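June, by the Brinthorpe bench notes editor

Stop buying grippers off the spec sheet

Been comparing hand-held grippers for most of a month now and I have opinions. Short version – the numbers on the box tell you almost nothing, and I say that as someone who used to sort by them.

Take grip force. The Viva wins on paper, easily. Also the one I put down first. It's front heavy, and after 30 minutes my wrist starts making decisions for me. The Molus is weaker and a bit sloppy at the hinge and I'd pick it every time. Light, quick, forgives a bad approach. The Xavier sits in the middle and costs 900 more than I think it should.

My real complaint is the test objects. Everybody tests on blocks. A block is polite. It has flat sides and stays where you left it. Chopsticks don't. They roll, they cross, they slide past each other right when you close, and if you squeeze harder it gets worse. Give me a utensil holder and a pile of sticks over any block set ever sold.
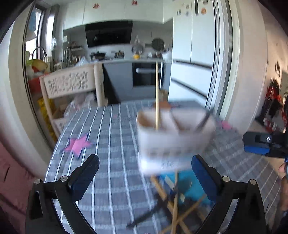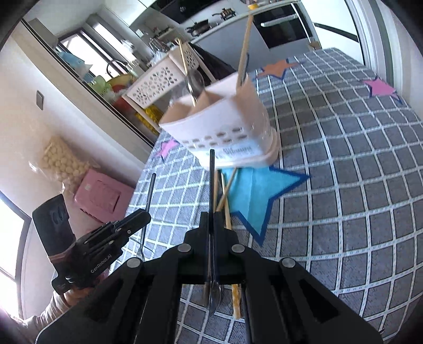
Chopsticks, a utensil holder, a plaid tablecloth with stars on it. Harder than it looks.

Two hands or don't bother

Single gripper scores are the other thing. Fine for a first pass, useless after. Most kitchen jobs want two hands, one to steady and one to do the work, and the second gripper changes everything. Suddenly you care how wide the body is. You care where the camera sits becuase the other tool keeps getting in its view. None of that is on the sheet.

And patterns. Test over a patterned cloth, please. A plain gray mat flatters every camera I've tried. Put stripes under it and you learn which ones you can live with.

So what would I print instead? Weight in the hand. Body width at the jaws. How many tries out of 8 it picks up one thin stick from a heap, by a tired person, at the end of the session and not the start. Cheap to measure. I'd trust it more then any force curve.

Somebody will write in to say force matters for heavy stuff. Sure. Buy the Viva for your cast iron. For the other stuff in a kitchen drawer I'm keeping the Molus, loose hinge and all, until a better one shows up.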